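Hevirstead Wind-Up Kitchen Timer, long-term review

I bought the Hevirstead because my phone kept timing things I hadn't asked it to time. The box promises "a calmer kitchen." It then rings like a school fire drill, so I suppose the calm comes afterward.

It's a plain round dial with numbers big enough to read without glasses. You twist it all the way to 60, then back to whatever you need. Skip the first twist and it still ticks along nicely, but stops early and says nothing. The leaflet mentions this on the last page, under the recycling advice. I found it after the second pan of rice.

Most of my testing has been eggs, bread and anything steamed, where a few minutes either way makes a difference you can taste.
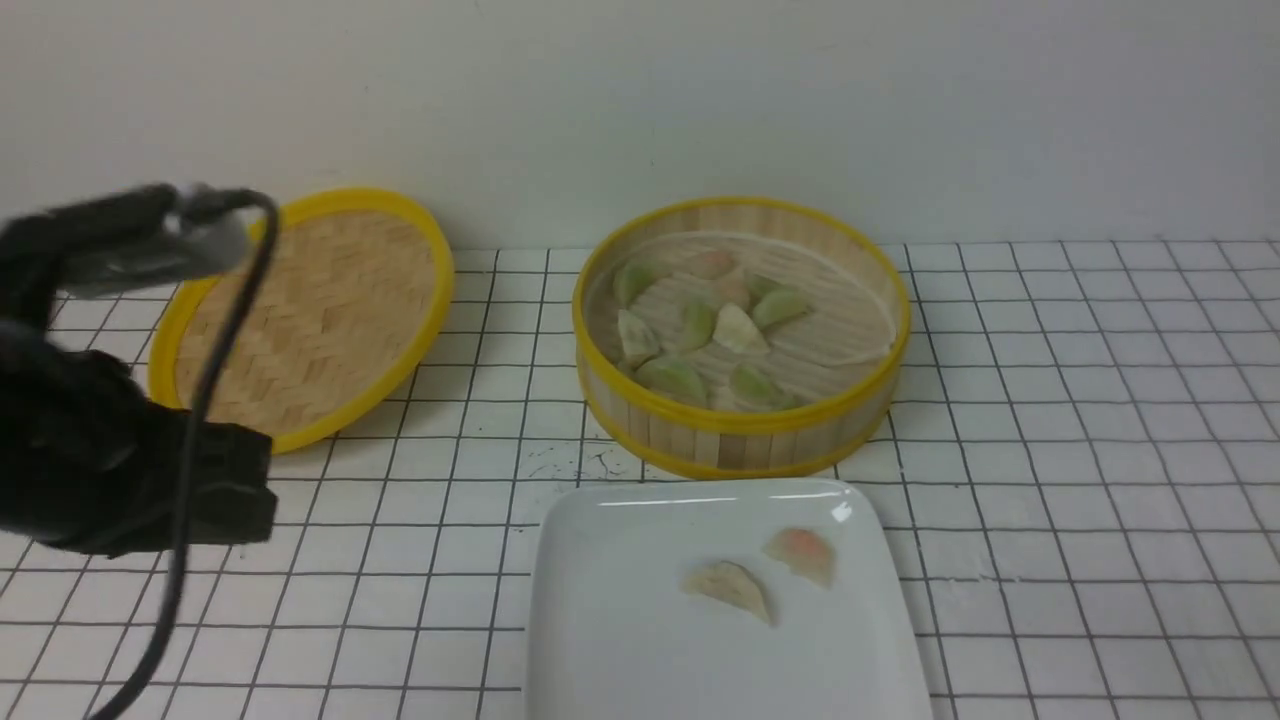 Bamboo lid with the yellow rim, on the counter.

Accuracy first. Against a stopwatch, mine runs 20 seconds long over half an hour, and worse on short settings. For anything under five minutes I count out loud, like my grandmother did, and she never paid for the privilege. Bread doesn't care. Soft-boiled eggs care a great deal.

The ticking deserves its own paragraph. On the counter it's pleasant enough. On the metal shelf over my stove it sounds like somebody typing a complaint. A folded dish towel underneath helps, though it also muffles the bell, and then you're back to burning the rice.
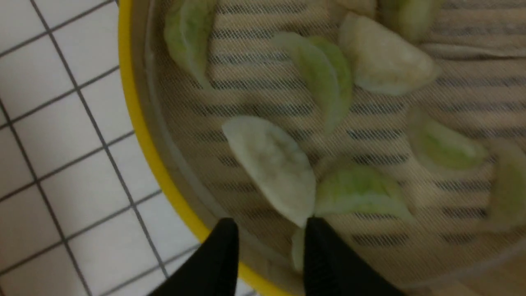 Brisitz, 2025-03-09

An update, now that I've had it six months. The dial has loosened a little, which I like, and the numbers from 40 to 50 have begun to rub off, which I don't. I wrote to the company and got a polite reply from Velimir Ionescu, who suggested I wash my hands before turning it. Fair enough. He also sent a replacement sticker, slightly too large.

I borrowed a Serkero digital timer for comparison. It keeps better time and has a magnet that will hold a grocery list or one takeout menu. It also has 3 buttons for five functions, and I never did learn how to stop the second alarm without starting the third.

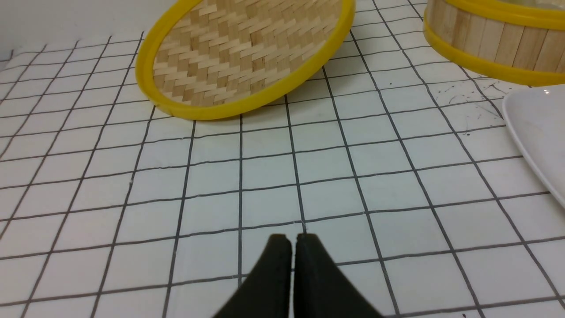 White tabletop, black grid.

The shop page lists 1,552 ratings for the Hevirstead, most of them glowing and a good number written on the day it arrived. Mine would be three stars then and four now – the extra one is for surviving a fall into the sink. I dried it on the windowsill overnight and it rang at dawn, without being asked.

Buy it for bread, roasts and long phone calls with relatives. For eggs, get the Serkero and keep the manual handy.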